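Thursday at the Prasholm open lab

Prasholm opens its manipulation lab to outside people a few times a year, and I finally got a place on the January session. I work on conveyor controls at Wainwright, so my interest was narrow. I wanted to see how a learned policy is tested when the setting is a kitchen counter and there is no fixture holding anything in place. What follows is from my notes, cleaned up a little.

The group was small. Rungnapa Nakpan ran the session, and Surachet Somboon sat at the operator desk. We got a short safety talk, a sheet with the schedule, and then went straight to the bench. No slides, which I appreciated.

The bench

The counter is marble with gray veins, backed by gray wood planks, and stocked like a kitchen somebody uses. The arm works from the front side of it. Control runs on a separate computer under the desk, and the task software is an in-house package called Vekidov. I asked whether Vekidov was a planner or a policy server, and the answer was that it started as the first and is now mostly the second. The old planner is still in there for homing and for the recovery moves.
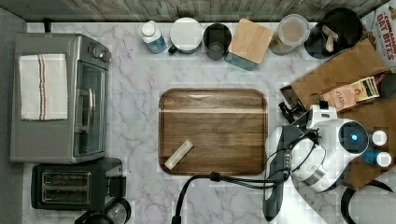

Cable routing is the first thing I look at on any cell, and on this one it is the part I would change. The arm is clean and white with a blue light in the big joint, but the black cables wind around the gripper and then trail over the counter to the front. On a line I would not sign off on that. Surachet's view is that a tight harness limits wrist rotation and that they lose more time to a stiff cable than to a loose one. The strain relief has been redone twice. I still think a spring-loaded retractor above the bench would solve it, and Rungnapa wrote that down, possibly to be polite.

The clutter is a fixed set of objects with a loose layout. The toaster oven and the toaster stay in the same place. Smaller items may be moved between runs inside a marked tolerance. The tolerance is checked by overlaying a reference view on the live one, and the operator nudges things until they agree. I asked why this is not automated. It was, and the automatic check rejected layouts over a change in lighting, so they went back to a person.

How a run is scored

This was the most useful part for me. A run has a written goal, a time limit and a reset procedure. The operator marks the result as complete, partial or failed, and a second person marks it again later from the recording without seeing the first mark. Disagreements go to a third person. The current batch has 774 runs in it. Of those, 697 had matching marks on the first pass. The rest were nearly all arguments over what "on the tray" means when an object sits on the rim.

Partial results are kept apart from failures and not averaged in. I agree with this. At Wainwright we spent a long time with a single success number that hid two different faults, one mechanical and one in the trigger timing.

They also log every stop. A stop can come from the force limit, the workspace limit or the operator's button. The batch had 286 stops, and the force limit was behind 148 of them. I asked what the force threshold was and was told it depends on the task file, so I have no value to give here. The usual cause is the fingertips touching the counter at a shallow angle during an approach to something flat.

Questions I brought

Does it slow down near glass or glossy surfaces? No. Depth is poor on shiny things, and they rely on the learned policy to cope. The training data includes a lot of glossy objects for that reason.

What happens when the target is inside something with a raised edge? The approach gets steeper, and if the gripper body would hit the edge, the arm backs off and tries from another side. It will do this a limited number of times and then quit with a partial.

Can a task be stopped and resumed? In principle. In practice they reset and start over, as a resumed run cannot be compared with a full one.

Is the arm calibrated to the counter? Every morning, with a printed target, and again after anybody leans on the bench. Thongchai Wongsuwan does the calibration and has strong opinions about leaning. 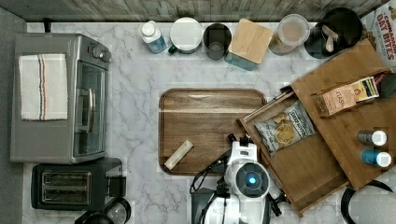

Notes for my own bench

I came home with four changes to try. The blind second marking is the cheapest, and I have already asked Valentina Villalba to set up the form for it. Next is splitting our stop log by cause, which only needs one extra field. The overlay check for part placement should work on our infeed with the camera we have. The last is the written reset procedure, where ours currently lives in Gwion Bellis's head.

I also asked about the gripper supplier, which is Jomard. Lead time on replacement fingertips is long, so the lab keeps spares in a drawer at the operator desk. If the next session has places, I will go again and ask about the recovery moves, which we ran out of time for.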